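A Play Market for Grown-Up Tidiers

37 shares | 9 comments

Dec 29, 2018

I have wanted to talk to Impi Oksanen ever since a friend sent me a link to her produce stand. Impi runs Betside, a small shop that builds pretend market displays for children's museums, libraries and the occasional very lucky preschool, and I am a sucker for anything with a fake pumpkin in it. So I drove over with a box of doughnuts and about a hundred questions.

She was restocking when I got there and she kept going the whole time we talked. "If I sit down I start answering e-mail," she told me, and pointed me to a stool.

The stand has two tiers of crates in pale wood, tilted toward you the way they are at a real grocer's, with dark gray sides. Impi drew the first one in July on the back of a Dikex catalog. "I drew the tilt first and then I had to work out how to stop everything rolling onto the floor," she said. That took her most of the summer — the answer was dividers, and more dividers.

I asked who decides what goes where. "I do! And then the kids undo it." Pumpkins go up top, orange ones and striped ones together, with the carrots next door. Potatoes go down low. "Potatoes are the thing everybody wants to dig in, so they have to be where a three-year-old can get both arms in."

What about the broccoli in with the carrots? "I gave up on that. You can have one perfect crate or you can have a stand people play with."

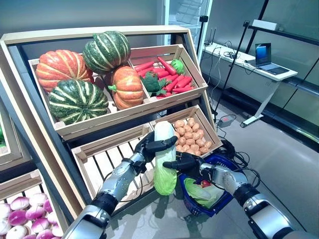 Where the vegetables come from

Most of the stock is ordered from Leiva, and Impi is picky. Her last order was 1,222 pieces and she went through the lot at her kitchen table, pulling out anything with a rough seam. "My husband ate dinner standing up for a week," she said. I believe her.

Her favorite is the napa cabbage, white at one end and going to a soft green at the other. "People pick it up and look at it twice. It's a grown-up vegetable. You don't get it in a toy set." Mine is the striped pumpkin, and I did ask if I could buy one (no).

Then there are the baskets. She tried wicker and she tried wire, and she ended up with blue plastic ones in a woven pattern. "They wipe clean and they look like shopping. A kid sees that basket and knows what to do."

Packing it all away is another matter. Impi's partner in the business, Estela Núñez, came up with the system, where you empty one crate at a time and start at the bottom. "I used to fill a bag from everywhere at once," Impi said, "and then Estela would have to sort it, and she'd go very quiet." 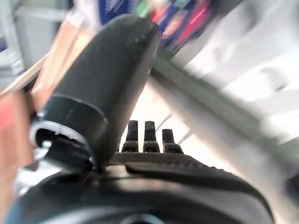

At Betside on the afternoon of my visit.

Next up is a bakery counter called Brestivura, which Impi says is a word her daughter made up for bread. I asked if the loaves would be tilted too. "Everything's tilted," she said, and took the last doughnut.

Comments

marjie_k: We had a stand like this at our library and the potatoes were always gone by noon. Found some in the book drop!

Tom in Duluth: Does she sell plans? I'd build one for my granddaughter.

pennyloaf: A bakery!! Please go back and report.

Contact | Copyright 2018 | Back to top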